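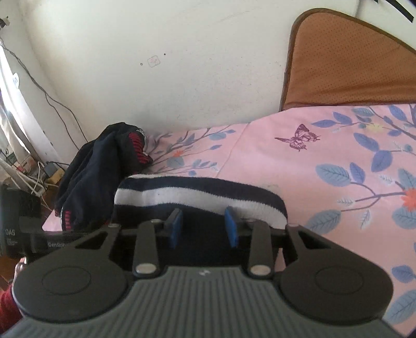 I will die on this hill: most of us wash our clothes way too much. I grew up in Skornthorpe, where laundry was practically a civic duty, and anything that had touched skin for more than 10 minutes went straight in the hamper. Jeans, cardigans, the lot!

Then I moved to Orkden, into a building with two washers for the whole place (one of them usually out of order), and I had to get picky. Socks and underwear, obviously, every time. Gym stuff too. But a sweater you wore over a T-shirt to sit in an office? Hang it by a window overnight and put it on again. I've worn the same one most of February and my coworkers still eat lunch with me.

What bugs me is how we got talked into this. My detergent bottle promises 80 loads, and the line inside the cap is so faint you end up pouring double – which I'm sure suits the people selling it just fine. Meanwhile the knits go baggy and the black fades to that sad gray, and off we go to buy new ones.

My mother thinks this is disgusting, by the way. She sniffs my sleeve when I visit. So far she hasn't found anything, but she keeps checking.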